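Last updated 3rd March
By Areeba Orakzai

I spent my morning at the Cillari repair shop watching grippers get compared, and I loved it! Olga Cáceres is trying out two sets of fingers on the same arm -- the smooth Bistum pair the shop already had, and a padded pair from Wegener. The hard part is the processor, which has to stay put between the fingers over all those tiny pins. 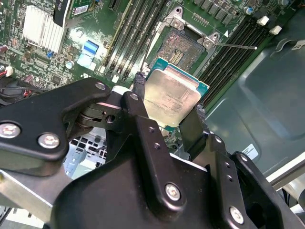

What they're scoring

Each set gets 15 tries at the chip. Olga marks down slips, tilt and any touch on the socket frame (she's strict about that last one).

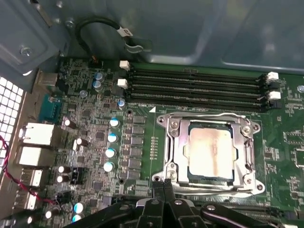
She's also comparing two controllers, and the older one stutters a bit on slow moves. I'd have missed it, but Ajith Kartha heard it from across the room.
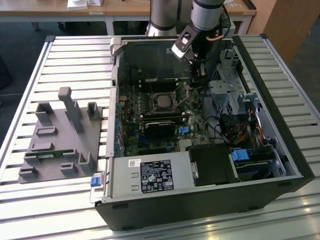
When will the shop pick a gripper?
Olga wants 26 more runs with the older controller first, so probably late this month.

Contact the newsroom | Back to top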